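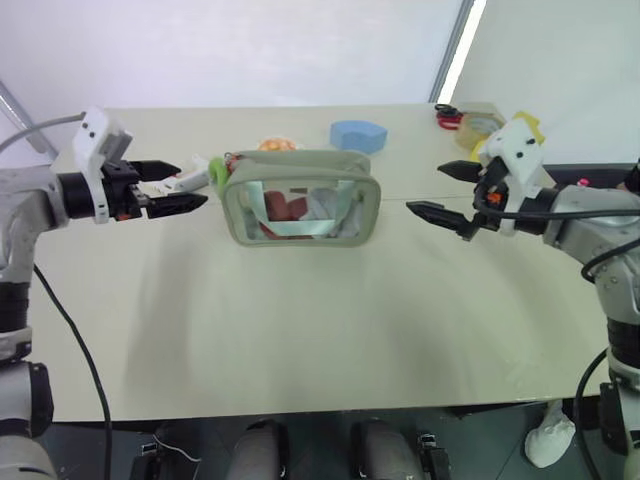 Looking for interviewers for the Caddale household work survey

Hi, I'm Mamta Semwal, and I run the field side of a small survey shop called Fevent. Every fall we go door to door in Caddale and the towns next to it and ask people about work: who has a job, who wants one, who has one and would gladly take more hours if somebody offered them. We need seven more interviewers before September, and I'd love to hear from you even if you've never done anything like this.

The county numbers come out of a model, and the model is fine for the county. It's pretty bad at telling you what's going on in Grudeser, where half the people I talk to have two part-time jobs and a thing they do on weekends (is that employed? yes! is it enough work? ask them!). So we knock on doors. This round has 376 households on the list, split into 42 small areas, and you'd get a handful of areas close to where you live. I try hard not to send anyone across the river twice in one day.

What you'd be doing

You visit the addresses on your sheet, explain who we are, and go through the questionnaire with one adult in the home. It takes most people around 13 minutes, longer if they like to talk, and plenty of them do. Then you check your answers and send them in the same night. If there's no one home you go back, up to three times, at different hours. Early evening is best. Sunday afternoon is surprisingly good too, though you can skip Sundays if they don't work for you.

The part that takes practice is reading the questions exactly as written. I know, it feels stiff. When I started I kept "helping" people by rewording things, and Dinesh Garg, who cleans our data, sent a whole batch back to me. One of our questions is "Did you do any work for pay last week, even for one hour?" and if you drop the last bit, you lose the babysitters and the guys who fix a neighbor's truck for cash. So we spend a good chunk of training on that, reading out loud to each other until it sounds normal.

What I'm looking for

You're 18 or older, you can walk a neighborhood for a few hours, and you're okay with strangers telling you no. A car helps in Grudeser but you don't need one in Caddale itself. Spanish, Vietnamese or Punjabi would be a huge plus - Ánh Châu and Akash Sandhu are covering too many homes between them right now and would really like some company. You can't interview your own relatives or your boss, and everything you hear stays private. You'll sign a form about that on the first day.

Pay and hours

It's hourly, and training is paid at the same rate as interviewing. Travel between addresses counts as work time, and we pay mileage on top. Expect 12 to 20 hours a week for six weeks, mostly late afternoons and evenings. It's temporary, I won't pretend otherwise, but a few people from last year's crew are coming back and one of them, Geeta Prajapati, now runs the training.

How to apply

Drop a note at our office upstairs in the Mathur building, or call the front desk and ask for me. Tell me which part of town you live in, which evenings you're free, and any languages you speak. A resume is fine but I don't need one. I'll call you back for a short chat, and I'll probably ask you to read me a question or two over the phone - no need to prepare. Training starts the last week of August, two evenings, 5:30 to 8:30, and there will be food.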